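Requena Door Set 2
Simulated training and evaluation package for two-armed mobile manipulation

Product group: Simulation packages
Supplier: Clitex
Method: Mivton roll-augmented viewpoint training
Licence: per site, unlimited seats
Status: in stock, download only

Overview

Requena Door Set 2 is a package of simulated rooms, corridors and hinged doors for training and testing two-armed mobile robots. It is supplied with the Mivton training scripts, a set of reference weights and the full table of results from the method report by Ezequiel Pacheco and Vega Barrios.

The package deals with one problem. A policy trained on images from a level head camera loses accuracy when the camera is rolled or pitched. This happens when the base crosses a threshold, when the torso leans into a reach, or when the camera mount has been refitted out of true. The usual remedy is to level the image in software before the policy sees it. Levelling crops the corners of the image, and the corners are where the grippers tend to be during a door task.

The Mivton method leaves the image as it is. The simulated camera is rolled during training and the policy is given the roll angle as a separate input. Arm commands are expressed in the torso frame throughout, so a change in camera attitude does not alter the target the arms are asked to reach.

What is supplied

2,000 training episodes, with joint states, gripper commands, camera attitude and door hinge angle
100 held-out rooms for evaluation, none of which share a floor plan with the training rooms
Lever handle models, left-hand and right-hand
Training scripts and configuration files
Reference weights for the level baseline and the rolled policy
Method report and results table

Robot models are not part of the package. The scripts accept any two-armed model with a fixed torso camera and parallel grippers, provided that the joint limits are declared in the configuration file.

Method

Each training episode starts from a recorded approach to a door. The approach is replayed with a new camera roll drawn at the start of the episode and held until the end. Pitch is varied separately and over a smaller range. Light level, wall finish and floor colour are drawn again at each replay. Handle height and hinge stiffness are drawn once per room and kept.

The policy receives the torso image, the roll angle, the pitch angle and the joint states of both arms. It has no depth input. Door state is not given to the policy and is used only for scoring.

An episode counts as a success if the door passes the scoring angle and neither arm has struck the frame. Contact between a gripper and the door panel is allowed. Contact between the elbow housing and the door panel is logged but does not end the episode.

Of the 2,000 training episodes, 1,768 passed the replay check and were used for the reference weights. The rest are supplied in a separate folder with the reason for rejection given for each. Most were rejected for handle slip during replay, which came from an error in the friction setting of the first release. The setting has been corrected, but the rejected episodes have not been recorded again.

Results

In the held-out rooms, the level baseline and the rolled policy performed alike when the camera was level. The gap opened as roll increased. At the steepest roll tested, the baseline reached for the handle along the wrong line and closed its gripper short of it in most rooms. The rolled policy kept its approach line but took longer to settle before closing.

Removing the roll angle input and keeping the rolled images gave a policy that fell between the two. Pacheco and Barrios take this as evidence that varied images account for part of the gain and the explicit angle for the remainder. Full figures by room and by roll band are in the results table.

Two weaknesses are recorded. Doors already standing open and seen edge-on were at times treated as closed. Plain walls with little texture gave poorer estimates of distance than patterned ones, most clearly when the wall filled one side of the view.

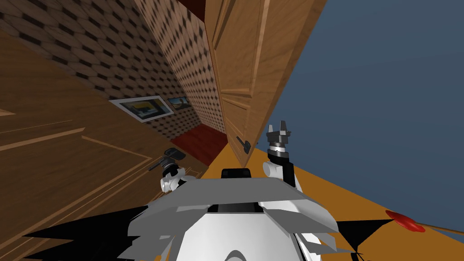 Torso camera at steep roll, both grippers in view.

Vega Barrios, asked about the edge-on doors, replied that the fault lay mostly in the spread of the training data. Too few approaches began with the door open, she said, and a site adding its own episodes should start there before changing anything in the network. She added that the roll range should be left alone until that had been done, as widening both at once made the logs very hard to read.

A Dranstead user reported the same fault on the first release and found that extra open-door episodes reduced it without affecting the closed-door score. Those episodes are not included in Set 2.

Requirements

Physics step and render step must be locked together. Free-running rendering will put the attitude record out of line with the images.
The camera attitude convention is torso-relative, with positive roll clockwise as seen from behind the robot. Check this first if scores on the reference weights are low.
Allow for the full evaluation to be run overnight on a single machine. It can be split by room.

Changes from Set 1

Handle friction corrected
Left-hand levers added
Camera attitude now stored at every step; Set 1 stored it once per episode
Edge contact with the frame now ends the episode
Room names replaced by numbers

Weights trained on Set 1 will load but should not be compared with the Set 2 table, as the contact rule is different.

Ordering and support

Orders are handled by Clitex. A download key is issued to the named site contact once the licence form has been returned. Support questions are answered on Wednesday. Please quote the package number, the room number and the roll angle, and attach the configuration file.

Related items
Requena Door Set 1 (withdrawn)
Requena Drawer Set
Mivton attitude logger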